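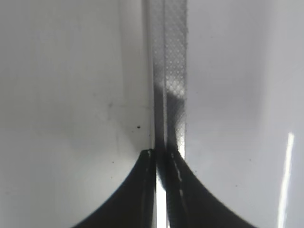 Salville School of Business
Consumer Technology Markets
Handout 4: Market position and decline in the mobile handset trade

Purpose of this handout

These notes accompany the fourth lecture and should be read before the seminar. They set out how a handset maker gains and loses its place in a market, and introduce the case of Muvura, which forms the basis of the first written assignment. Students who missed Handout 3 should collect it first, as the terms "shipments", "sell-through" and "installed base" are used here without further explanation.

1. What is meant by market position

A firm's market position is usually given as its share of units sold in a stated period. Share of revenue is also used, and the two figures can tell quite different stories. A maker of low-priced handsets may lead on units while earning less than a rival that sells half as many. Students should always state which measure they are using. In past years a good number of assignments lost marks on this point alone.

Position also depends on where the line around the market is drawn. A firm may be third in all handsets, first in handsets below a certain price, and absent from the top tier altogether. Company reports tend to choose the boundary that flatters the company. Trade newspapers often repeat it.

2. Early signs of decline

A fall in reported profit is normally a late sign. By the time it appears in the accounts, the causes have been at work for several quarters. The following signs tend to come earlier:

Stock held by retailers rises while shipments to them stay level.
The average selling price falls between one model and its replacement.
Owners keep their handsets for longer before changing them.
Network operators move the product to a less prominent place in their catalogues.
Spending on advertising rises faster than sales.

None of these is proof on its own. Retailers build up stock before a holiday period, and prices fall in a market where parts are becoming cheaper. The analyst's task is to see whether several signs point the same way over more than one quarter.

3. The case of Muvura

Muvura entered the handset market as a supplier of plain, durable telephones sold through network operators. Its first touch-screen model was priced at 249 pounds, well below the leading products of the time, and it sold strongly among first-time buyers. Within three years the company was present in 19 countries.

The second period in the company's history was one of rapid widening. Muvura brought out models at almost every price, many of which differed only in screen size or storage. Retail staff found the range hard to explain. Service centres had to hold parts for a large number of models, and software updates arrived late because each one had to be tested many times over. Customers who had bought the cheaper models often received no updates at all.

The third period began with an attempt to move upmarket. The company's new leading model was offered at 1,000 pounds. Reviews were fair, and the camera was praised, but buyers at that price compared it with established rivals and saw little reason to change. Meanwhile Zerouali, a newer firm selling mainly online, had begun to offer handsets of similar quality to Muvura's middle range at a lower price. Muvura was therefore under pressure from both sides - from above in reputation and from below in cost.

The board answered by cutting the price of the leading model in April, a few months after its release. Sales rose for a short time. Early buyers complained, and operators became unwilling to take large orders of later models in case the same thing happened again.

4. Points of interpretation

Three explanations have been put forward for Muvura's decline, and the lecture dealt with each in turn.

The first places the blame on the range. On this view the company spread its engineers too thinly and confused its customers. The evidence from the service centres supports this, although some successful makers have kept ranges just as wide.

The second concerns the brand. Muvura was known for good value, and a name built on value does not carry easily to the top of the market. Students may wish to consider whether a separate name would have helped. Zerouali later took that course, with mixed results.

The third looks to the operators. Muvura relied on them for most of its sales and knew little about the people who used its handsets. When operators began to favour other suppliers, the company had few shops and only a small online store to fall back on.

These explanations do not exclude one another. A strong assignment will weigh them and say which carried most weight in which period. An assignment that simply lists all three will not receive a mark above the pass range.

5. A note on survey evidence

The case pack includes a short survey of 1,000 handset owners carried out for the Wivbridge Retail Study. It asked respondents which brand they owned and which they expected to buy next. Two cautions apply. Stated intention is a weak guide to later purchase, particularly where the next purchase may be two years away. The sample was also drawn from customers in town-centre shops, so that online buyers are likely to be under-represented. This matters a great deal when Zerouali is being discussed.

Where the survey is quoted, the wording of the question must be given in full, either in the text or in a footnote.

6. Seminar preparation

Please read sections 2 and 3 of the case pack and bring brief written notes on the following:

Which of the early signs in section 2 above could have been seen before the price cut?
Was the price cut a cause of the decline or a response to it?
What information would the board have needed in order to act a year sooner?

Groups will be asked to present for five minutes each. Slides are not required.

7. Assignment

The written assignment is due on 25th October by noon and should be submitted through the course page. Tables and references do not count towards the word limit. Late work will be dealt with under the School's usual rules, and requests for an extension should be sent to the course office before the deadline - teaching staff are not able to grant them.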